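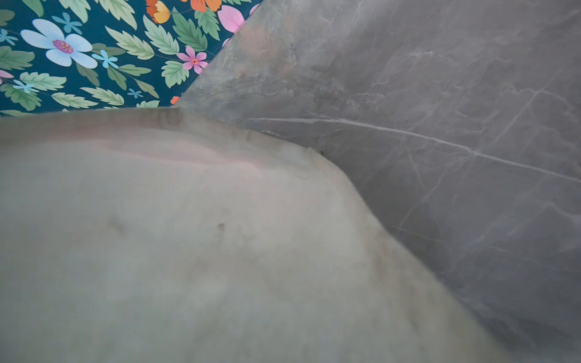
Pale slab, up close, a bit of grey in it

Fultley Home Forum > Kitchens > Living with a pale benchtop?

hatlow_ruth
21 Apr 2023
Hello all, long-time reader, first proper post! We're finally doing the kitchen and I've got my heart set on something pale and cloudy for the bench. My sister-in-law Siham reckons I'll spend the rest of my life wiping it — she has dark green laminate and loves it. Two kids, a lot of beetroot, and a husband who leaves teabags wherever he's standing. Am I mad?

TarekB
Not mad, but go in with your eyes open. We put honed marble in last September and had a lemon mark inside 12 days. I was crook about it for a week. Now there are so many I've stopped looking.

emiko.k
I'd disagree with Tarek, gently! Ours has been in 25 years and the marks are my favourite part. Mum rolled gyoza on it, the kids did their homework on it. Wipe up the red wine, use a board, and enjoy your kitchen.

Salem_H
Sorry Emiko, I can't agree, I like a bench that looks clean when it is clean. We were quoted $713 just to have ours re-honed and sealed. Went with a plain engineered top instead and haven't given it a thought.

TarekB
$713! Was that the Kamata Road mob? They did ours for $381, though it's a small bench, to be fair.

hatlow_ruth
Thank you, you're all lovely. I'm leaning Emiko's way, but I'll bring an offcut home first and leave a slice of beetroot on it overnight. Does anyone know what sealer is all right around food?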